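Felldale Home Computing Circle
Minutes of the general meeting, 25 Nov 2021
Held in the upstairs room at the Beddoe, Bendport

Present: 19 members, which filled the chairs very nicely, and it was a pleasure to see so many of you out on such a wet evening. Apologies were received from several others and are recorded in the attendance book.

1. Minutes of the last meeting

These were read and accepted with one small correction. The backup talk in June was given from a laptop running off an external drive and did not use the club desktop as we had written. The secretary is sorry for the mix-up and thanks the member who kept such good notes.

2. The shared printer

Most of the first half of the evening went to the printer, as many of you will have guessed. It continues to vanish from the list on some members' laptops after they have been asleep, and then comes back by itself once you have given up and gone to make tea. We had a long and good-natured talk about it. One member has found that deleting the printer and adding it again by its network address, and not by the name that pops up in the window, has kept it in place on her machine for three weeks now. Another did the same and had it drop out again the next morning, so we can't call it solved.

It was pointed out that the router hands out a new address to the printer whenever the power is cut, and the room's power is cut every night when the building is locked. The meeting agreed to reserve a fixed address for it in the router settings, and to write that address on a card taped inside the paper drawer. The page counter stood at 3,240 when it was last checked, so the drum has plenty of life left and there is no call to replace anything yet. 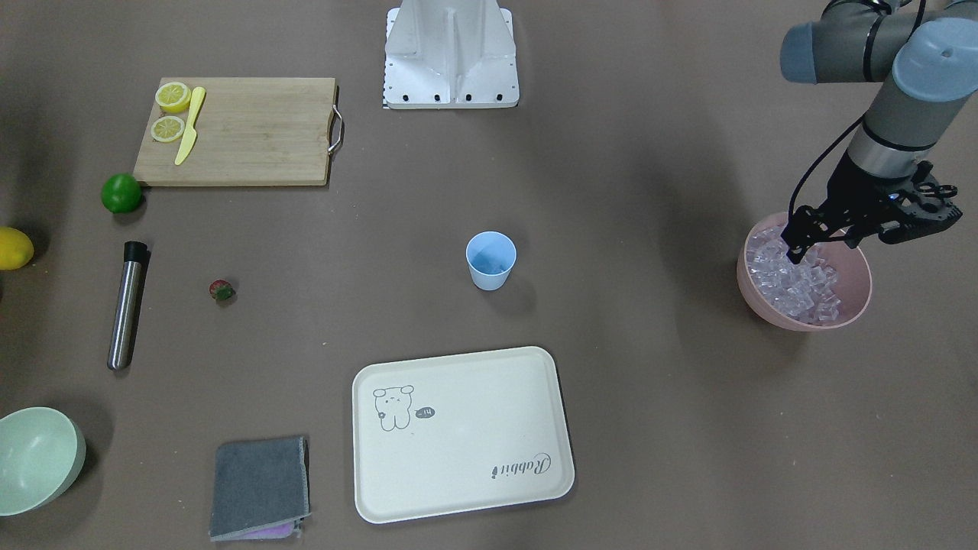 Gripper in a pink bowl of ice cubes.

3. Club website and file store

The move of our files to the new Clamero box is more than half done. The newsletters and the old how-to sheets are across and open properly on everything we have tried them on. The photo folders are slower going. Roughly 500 pictures came over with their dates changed to the day of the copy, so they all sit in one enormous heap at the top of the list, and it was felt we should stop and sort that out before moving any more. A member who has been through this at home kindly offered to show us how to copy the folders in a way that keeps the original dates, and will bring a cable. Please don't delete anything from the old drive in the meantime, even if you are quite sure you have seen it on the new one!

There was also a question about passwords for the file store. Everyone will have their own login from now on, and the old shared one will be switched off once the photos are safely over.

4. Help table

The help table saw a good crowd again. Two laptops went home with more free space than they came with, and one tablet is staying with us until a charger can be found that fits it. It was suggested that each visitor be limited to 20 minutes when there is a line, with a second turn at the end for anyone still stuck. This was agreed, with the feeling in the room that we should be gentle about it.

5. Any other business

A member asked whether we might have an evening on moving from an old computer to a new one without losing email. There was a lot of interest, and it goes on the list for the new year. Could whoever borrowed the long extension cord please bring it back, as the projector won't reach the wall without it.

Thanks were given for the lemon cake. The meeting closed a little later than planned, and the next date will be sent around by email once the room is booked.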